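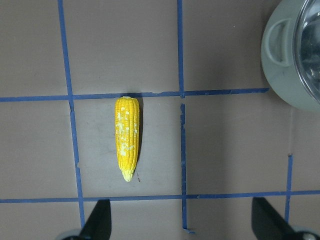 Projects > Student Robotics > Gallery > Celia, Term 2

Celia: pick-and-place on a taped grid

Celia is the second-year manipulation project in the Skarngate robotics class. The task is to take a toy food item from a named grid cell and put it in a pot. The arm is driven by hand for the first part of term, and each run is recorded from the wrist camera. The recordings are then used to train the controller.

The grid is blue painter's tape on a matte tabletop. Tape was chosen over printed mats so that the lines vary a little between set-ups. Straightness is not marked. Torn ends are left in place.

Corn, start position. The cob lies lengthwise in its cell, wide end against the upper horizontal line. The pot is at upper right, with its side handle facing left. Both fingers are below the lower line.

Run notes

The class logged 202 runs with the corn between April and June. A run is stopped at 900 frames whether or not the item has been placed. Cell order is drawn before each session and written on the run sheet.

Yellow on taupe segments well under the room lights. The pale tip of the cob is harder, and the colour threshold was widened 7 points to keep it in the mask. Reflections inside the pot rim are masked out by hand.

Grip force is set per item on the Serra controller. The value used for the corn is 550 on its internal scale.

The next set goes up after the Storkanari meet in August.

14 shares | 3 comments

Related
Celia: calibration sheets
Line follower heats, Term 1
Storkanari entry rules
Serra controller wiring notes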